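We use cookies to remember your preferences and measure traffic. Accept all | Manage settings

July, log entry, written at 11:40 p.m. with cold noodles

Spent the morning on the grasp scorer, which has opinions about sandwiches. Parri (our planner, named before my time and never forgiven for it) asks the scorer for candidates, and the scorer hands back 127 of them, ranked. The top one is usually fine on a box. On a triangle in clear plastic film it likes the shiny fold at the end, where the depth readings are mostly fiction.

I've put a penalty on any candidate whose depth patch is full of holes. Crude, but the ranking now looks like something a person might have come up with, if the person had been told about sandwiches over the phone.

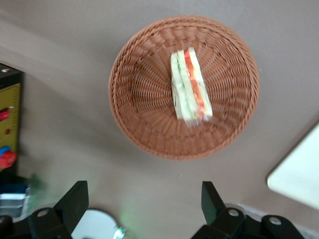
Dakbridge Manipulation Software Group, Team Diaries

The wrist view is the other headache. It blurs when the arm moves, and the segmenter sees a soft brown basket and decides that basket and sandwich are one large pastry. I spent an hour convinced this was a training problem. Then I read my own code and found I was feeding it every image that arrived, including the ones shot at full swing. There is now a gate on joint speed. It is four lines long and I am choosing to count it as a day's work.

After lunch, the place side. Skisemlow, the controller, wants a height to stop at. Gumham, the calibration tool, supplies the table plane and does not care that a tray has a thickness. So we've been carrying a hand-typed offset in a config file, with the comment "temporary." I looked up who wrote the comment. I did. 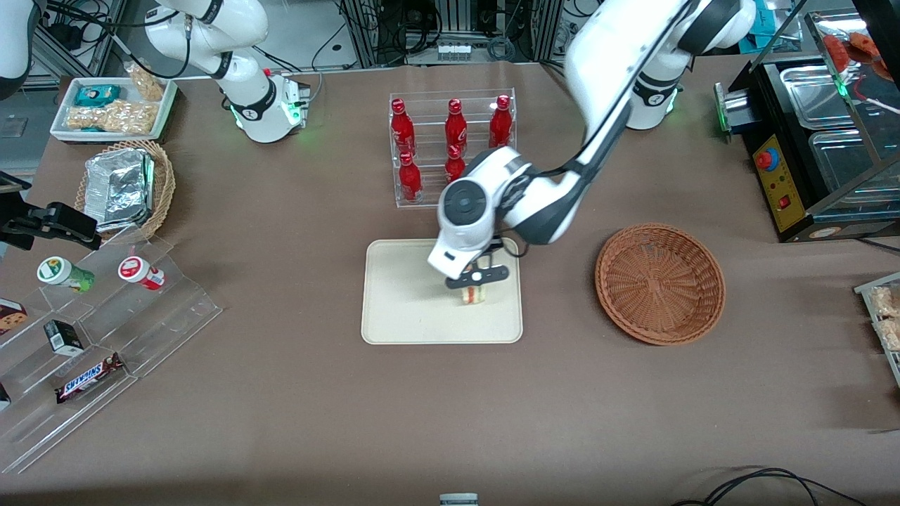

The new version fits a plane to whatever is under the gripper and asks for a descent relative to that, slowing for the last 5 millimeters. It also checks the wrist force before opening the fingers, a thing I'd have sworn we were already doing. The check existed. It was called from a test and nowhere else.

Replayed the change against 3,000 logged placements this evening. Old code and new code disagree on 79 of them. I've gone through about a third by hand and so far I side with the new code, though I wrote it, so take that for what it's worth. The ugly ones are near tray rims, where the fit grabs half rim and half tray and produces a confident slope.

Tomorrow: throw out rim points before the fit, delete the config offset, and rename the variable called height2. There is no height1. I checked twice.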